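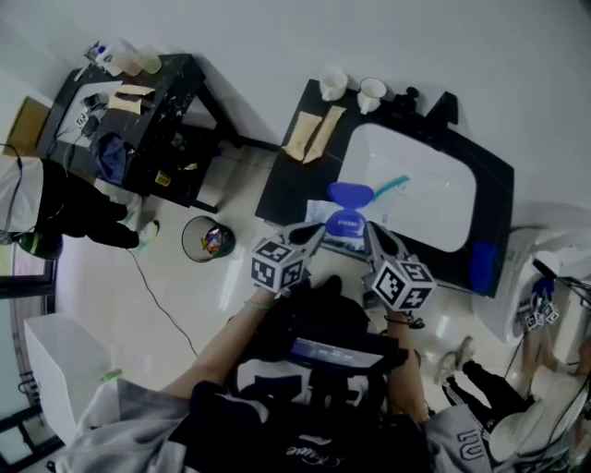 My grandmother washed her hair with rainwater until 1850-style plumbing finally reached her end of Indorari, or so the family joke went, and I grew up believing that soft water was a kind of inheritance. We kept a barrel by the back door and guarded it from the dog.

I thought of that barrel all through my June visit, when Gisela Ledesma let me follow her around town with her little case of test strips. The water there is hard – up to 30 grains in the worst wells – and it leaves its chalk on kettles, shower doors and shirts alike. People grow fond of it, in a grumbling sort of way, and will tell you at some length that coffee tastes thin anywhere else.
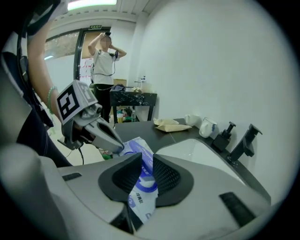
## What the chalk does to soap

Soap and hard water have never gotten along. The minerals grab hold of it before it can lather, so you reach for more, and then you spend twice as long rinsing. Gisela's cure is plain: a smaller squirt, warmer water, and a splash of vinegar on the faucet every 2 weeks. I have tried it at home and my faucet looks ten years younger.

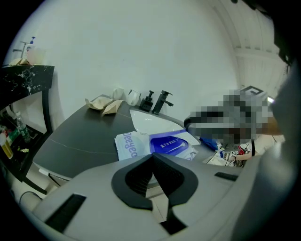 Benedikt Brinkmann thinks the vinegar is a waste of good salad dressing. He put in a softener years ago, he told me over lunch, and the only thing he misses is the coffee, so he still fills his pot from the garden tap.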